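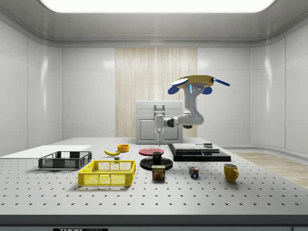

According to Olvera, most of the calls that come in during the first month are from drivers who fitted the sensor the wrong way round and then found that the unit reported a crash every time they braked hard. Follow the steps in order and check the arrow before tightening anything.

4. Fitting the Clanance crash alert unit

Before you start
Park on level ground, apply the handbrake and switch off the ignition. Remove the key. You will need the mounting plate, the two long screws from bag B, a cross-head screwdriver and the fused lead.

CAUTION: Do not fit the unit on or near an airbag cover, or anywhere it could strike a passenger if it came loose.

4.1 Mounting the unit

1. Choose a flat, rigid part of the vehicle floor or bulkhead. Carpet and soft trim are not suitable.
2. Check behind the panel for wiring, fuel lines and brake pipes.
3. Hold the plate in position with the arrow pointing to the front of the vehicle. Mark the holes.
4. Drill the holes and fix the plate with the 2 long screws.
5. Slide the unit on to the plate until it clicks.
6. Pull the unit gently towards you. If it moves, take it off and refit it.

Note: In vans with a bulkhead behind the front seats, use the cab side. Loads shifting in the back can set off a false alert.

4.2 Connecting the power

1. Plug the fused lead into the socket marked PWR.
2. Connect the red wire to a permanent live feed and the black wire to a clean earth point.
3. Route the lead away from the pedals and the seat runners. Leave roughly 300 mm of slack at the unit end.
4. Turn on the ignition. The light flashes amber, then stays green.

If the light stays amber, the unit has no mobile signal. Move the vehicle into the open and wait 5 minutes before trying again. If it turns red, see the fault table in section 7.

CAUTION: Never replace the fuse with one of a higher rating.

4.3 Setting up contacts

1. Open the Matura app and choose Add vehicle.
2. Enter the code printed on the side of the unit.
3. Add at least one contact who is not usually in the vehicle.
4. Press Send test. The contact should receive a message with the vehicle's location.

The volume of the spoken alert is set to 85 per cent. It can be changed under Sounds, but it cannot be turned off.

Note: The alert does not replace a call to the emergency services. If you are able to, ring them yourself and stay on the line.

4.4 After a collision

Do not reuse the unit, even if the light is still green. Leave it on its plate and contact Ekberg for a replacement. Seat belts worn in the collision should be inspected by a garage before the vehicle goes back on the road.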